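Small gripper or five-finger hand for picking off a curved shelf?

Posted by Oratile Engelbrecht, Sat 1 April
Tags: grippers, humanoid, retail shelf

Hi all! We've just started shelf-picking trials at Fadville and I'm having far too much fun with it. The robot can take a different end effector on each arm, so I want to try a small metal gripper against a five-finger hand over the same set of snacks: boxes, chip cans, a few soft packages. Head camera only, no wrist camera for now. Controller is the Genis one with stock settings, and I have budget for 80 picks per side before we need the space back.

My questions: do I give both sides the same grasp planner, or let each use whatever suits it? And has anyone found a decent way to score a pick where the item comes up fine but knocks over its neighbor?

Vikas Tomar

Oh, I love this kind of test! Use the planner that suits each one. We forced a single planner on both at Pimentel last September and the hand looked terrible for no good reason — it was being asked to pinch everything with two fingers. Once it could wrap, tall cans went from our worst item to our best.

For scoring, we kept two columns, one for "item lifted" and one for "neighbors still standing." Don't fold them into one number. Our gripper got 90 percent on the first and a good deal less on the second, and you'd never have known from the total.

Also swap the sides halfway through. Left and right arms are never calibrated quite the same, and you'll end up comparing shoulders.

florlow_fan

two finger gripper, every time. the hand is cool but you will spend your life tuning it. we have a Florlow hand and it took 40 minutes to home after every e-stop

Oratile Engelbrecht

Thank you both, this is great. Two columns it is, and I'll swap sides at pick 40. The hand homes much faster than that on ours, thankfully!

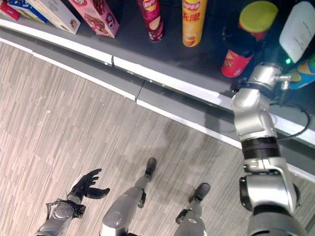

Head camera view is the part I'm still chewing on. With the gripper going in over the shelf edge on the right, the wrist covers part of the blue-and-yellow package it's reaching for, so the planner is partly guessing at the last moment. The two chip cans, red and maroon next to bright yellow, are in clear view with their round lids showing, so I think I'll start with those and leave the packages for when I've sorted out a wrist camera. The five-finger hand is waiting open on the left and I can't wait to give it the yellow can. Will post the columns when I have them — if anybody has a favorite small wrist camera, please shout!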